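About Niseo

We love microwaves. Plain countertop microwaves, the kind that sit in a break room for years and get opened forty times a day! Niseo started in 1980 as a repair bench at the back of the Besson hardware store, and we still fix and resell small kitchen appliances for homes, dorms and office kitchens. The bench is longer now and the coffee is better, but the work would look pretty familiar to anyone who dropped off a toaster back then.

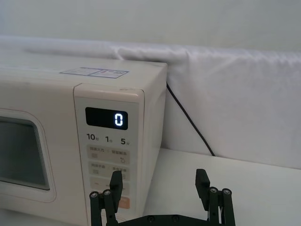 TERKETTI, December. Winter is our busiest season, and we're having a great time with it. Lately the shop has been full of cream-white ovens, and we have a real soft spot for them. Flat top you can set a plate on, rounded corners, a display with nice big numerals, and time settings marked 10 seconds, 1 minute and 5 minutes (the labels are in small printed characters, but the numbers read the same to everybody). You can walk up to a panel like that with a bowl of soup in one hand and know where to start.

We keep 616 spare parts on the shelves, from turntable rings to door latches, and almost all of them get used sooner or later. If your oven is older than your kids, bring it in anyway. We enjoy those the most.

Every oven we sell gets the same going-over. We wipe down the cavity, check the door seal, try every button and run a cup of water through a full heating cycle. Then we do it again on a different day, as some faults only show up when the oven has had a rest. The notes go into Skalerex, our homemade repair log, which began life as a recipe card box and still has a divider marked "Soups."

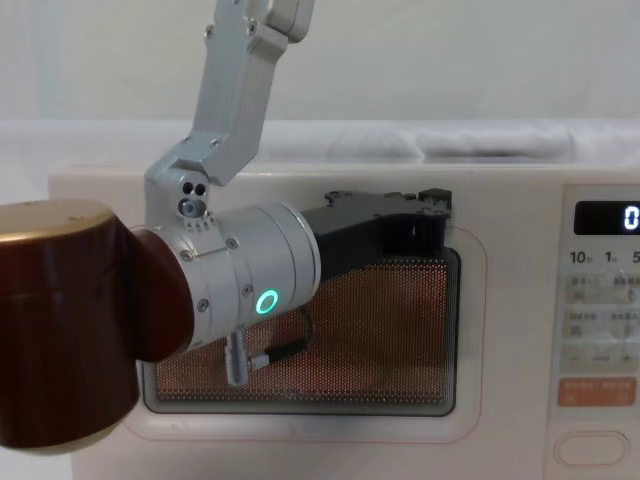
How do I clean the door window without scratching it?

Use a soft cloth with warm water and a drop of dish soap, then dry it with a clean towel. For baked-on splatter, heat a cup of water for 3 minutes first and leave the door shut a little while so the steam can loosen things up. Skip scouring pads and powders.

The counter opens at 9 every Monday, and walk-ins are welcome all day. Parking is behind the building, next to the loading door.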